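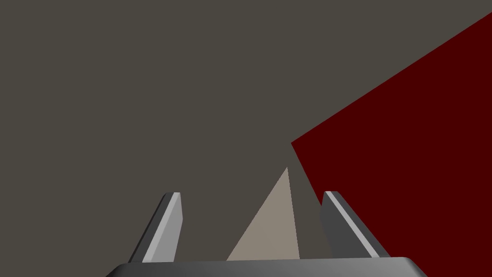 Cilelano Port Association Presents Its Report on Visitor Income and Asks for a Clear Calendar

CILELANO, 4/28/23 - The Cilelano Port Association published today its yearly report on the local visitor economy. The report studies how money from ferry passengers, conference guests and hotel visitors moves through the town, and it asks the authorities to announce the ferry timetable and the visitor tax earlier than they do at present.

The report is based on answers from 162 businesses. They include hotels, guest houses, restaurants, taxi companies, laundries and shops in the old town and in the Novine district. The answers were collected in January, when most owners have closed their books for the past season and have the figures at hand.

According to the report, the businesses which answered employed 2,952 people at the highest point of last season. This number includes seasonal workers, and a person with two seasonal contracts in different businesses may be included twice. The Association has no means to correct this and prefers to say it openly.

"Our members have learned to work with less," said Agustina Jara, president of the Cilelano Port Association. "They can accept a weak month. What they cannot accept so easily is to learn in spring what the conditions of summer will be. A hotel must hire its cooks before it knows how many ferries will arrive, and a cook who is hired must be paid."

Dependence on one season

The economy of Cilelano depends strongly on the ferry line and on the Marciniak conference center. When both are active, the income reaches also those businesses which never see a visitor directly, such as bakeries, repair shops and accountants. When one of them stops, the effect arrives to these businesses with a delay of several weeks. Many owners wrote that they noticed the last slow period only when their own clients began to pay late.

The report finds that restaurants near the terminal recovered faster than restaurants in Novine. The Association believes that the reason is transport. The evening bus between the terminal and Novine was reduced two years ago and has not been put back to its former timetable. Passengers who have only one evening in the town stay near the water. Several restaurant owners in Novine have offered to share the cost of a later bus, and the offer is waiting for a reply from the district.

Hotels present a mixed picture. Small guest houses have returned to a normal level of reservations, but the guests stay fewer nights. Larger hotels depend more on conferences, and conferences are decided a long time before. The Marciniak center has confirmed its program for autumn, including one trade meeting for which 280 participants are registered. The Association welcomes this news, though it remarks that the period after the meeting has no large events confirmed.

What the Association asks

The Association presents three requests. The first is that the ferry timetable for the summer season is published in January. The second is that any change in the visitor tax is announced not later than 30 days before it enters into force. In the past two years the businesses received the new tables after the first guests had already paid, and they had to cover the difference from their own money.

The third request concerns the seasonal permits for terraces and market stands. At this moment each permit is handled separately, even when the same business asks for the same place every year. The Association proposes a permit which is valid for several seasons, with the fee still paid each year.

Ifeanyi Idahosa of Uklow, the research office which prepared the report for the Association, said that the results must be read with some care. "The businesses which closed for good are not in our survey, and so the situation can look better than it is," he said. "We would like to include them next time. It is difficult work, because the former owners have often moved away, but without them we know only one part of the story."

Uklow will repeat the survey next January with the same questions, so that the results can be compared. Businesses which did not take part this year are invited to contact the Association. Their answers are kept confidential and are shown only in groups, never by company name.

The complete report can be read at the office of the Association during its opening hours, and a printed copy will be sent to every member. A public presentation is planned at the Marciniak center. The date will be announced when the room is confirmed.

About the Cilelano Port Association

The Cilelano Port Association represents businesses of the port, the old town and the Novine district. It is financed by the fees of its members.

Questions from the press can be directed to the office of Agustina Jara. Questions on the method of the survey will be answered by Ifeanyi Idahosa at Uklow.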